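Au lycée Brukach, le club de robotique prépare sa table

Le local se trouve au bout du couloir des sciences, derrière l'ancienne salle de dessin. Les élèves du club s'y retrouvent après les cours, deux fois par semaine, et pendant les vacances quand le gardien veut bien laisser la clé. Ils sont 16 cette année, de la seconde à la terminale. La plupart n'avaient jamais programmé un moteur en arrivant.

Leur projet s'appelle Fatham. Il s'agit de faire travailler ensemble deux bras robotisés sur des gestes de cuisine : saisir un récipient, le présenter à l'autre bras, le reposer au bon endroit. Le sujet a été imposé par le concours Fleltetti, auquel le club s'est inscrit pour la deuxième fois. Le règlement interdit de toucher aux bras pendant le passage et laisse dix minutes à chaque équipe.

« La première fois, nous avons tout misé sur la vitesse et nous avons fini dans le bas du classement », raconte Blažena Beneš, professeure de physique et responsable du club. « Les élèves ont relu le barème ensuite. La vitesse comptait pour très peu de points. »

Depuis, la méthode a changé. Les élèves guident d'abord les bras à la main, enregistrent les positions, puis rejouent la séquence et corrigent. Un petit groupe s'occupe des trajectoires, un autre des pinces, un troisième tient le cahier où sont notés les essais. Ce cahier est obligatoire – le jury le demande avant l'épreuve – et c'est la tâche que l'on se dispute le moins.

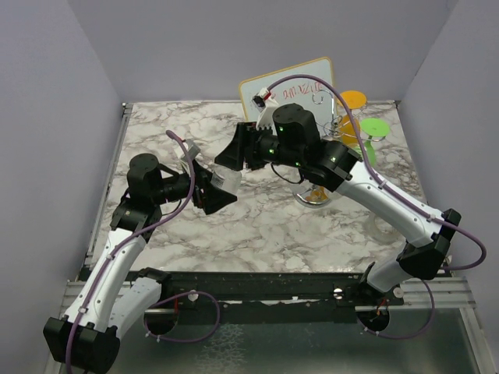
Le passage d'un bras à l'autre reste le moment le plus délicat. Si les deux pinces serrent en même temps, l'objet se déforme. Si la première s'ouvre trop tôt, il tombe. Les élèves ont fini par ajouter une courte pause entre les deux mouvements, réglée au jugé puis affinée essai après essai. Lors de la dernière série, la séquence complète est allée à son terme dans environ 70 % des cas.

Le financement vient en partie du lycée et en partie de l'entreprise Rüegg, un atelier de mécanique voisin qui prend aussi deux élèves en stage chaque hiver. Le club n'a pas de quoi acheter un troisième bras, et Mme Beneš n'en réclame pas. Elle préférerait une armoire qui ferme et des prises électriques supplémentaires.

Les qualifications régionales auront lieu en décembre. D'ici là, l'équipe veut reprendre tout le programme de rangement, écrit par des élèves qui ont quitté le lycée et dont certaines parties ne sont pas commentées. Les nouveaux inscrits seront admis jusqu'à la rentrée des vacances d'automne, sans condition de niveau. Il faut seulement pouvoir rester jusqu'à la fin des séances, rangement du local compris.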